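Pre-Session Inspection, Hand-Held Gripper Demonstrations
Station: Murach bench, cloth tasks
Site: Drerby
Date of inspection: Sunday, August 24, 2025
Result: Pass with two open items

Scope. This checklist covers the hand-held gripper, the bench and the loose items used when an operator shows a folding or pick-and-place task by hand. It does not cover the Fallahi arm cell, which has its own sheet. Complete all sections before the first recorded demonstration and again after any change of finger pads.

Section 1. Bench and surroundings

1.1 Bench stable, no rocking under hand pressure. OK.
1.2 Surface free of splinters and raised grain. OK. Checked by hand over the full working area.
1.3 Openings in the tabletop identified to the operator. OK. Keep small parts away from the round hole.
1.4 Floor clear for one step back from the bench in all directions. OK. A carton was moved to the shelf before the check.
1.5 Lighting adequate without glare on the work. Comment: daylight is strong on one side in the morning. Lower the blind if the operator reports eye strain or if the recording washes out.

Section 2. Gripper

2.1 Trigger returns freely to the open position. OK, 17 cycles.
2.2 Finger bolts seated, no movement by hand. OK.
2.3 Pads firmly attached. OK.
2.4 Pad edges and tips free of wear. NOT OK. See comment.
2.5 No sharp edges at the grip or trigger. OK.
2.6 Weight with camera 700 g or less. OK.

Comment on 2.4: The pad tips are ragged, and the material on the right pad is scuffed. A worn tip can catch loose weave and pull the cloth out of position during release. Use is allowed for cloth work until the pads are replaced. Do not use this pair for thin film or paper. Check the tips again at each break.

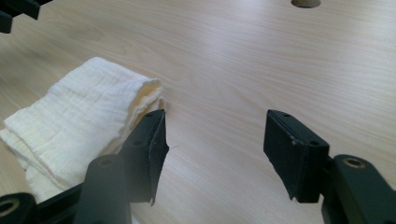
Item 2.4. Gripper open over the bench, folded white cloth to the left, wear at the pad tips.

Section 3. Task items

3.1 Cloth free of pins, staples and hard tags. OK.
3.2 Cloth edges checked for long threads. Comment: slight fraying at the folded end. Trim anything long enough to wrap around a finger bolt.
3.3 Only the items on the task card are on the bench. OK.

Section 4. Operator

4.1 Sleeves above the wrist, no rings or bracelets. OK.
4.2 Free hand stays outside the finger opening while the trigger is in use. OK, reminder given.
4.3 Break taken after 66 demonstrations at most. OK. The counter was reset before the session.
4.4 Operator knows how to mark a failed demonstration. OK. Failed runs are marked and kept, never deleted at the bench.

Section 5. Replay on the arm

5.1 Demonstrations recorded with worn pads carry the pad note in the log. OPEN. The log template has no field for it. Use the remarks line for now.
5.2 First replay at reduced speed with the stop button in reach. Not applicable today.

Open items

2.4 Replace both finger pads. Spare set requested from the Plodthorpe store.
5.1 Add a pad condition field to the log template. To be closed before the December review.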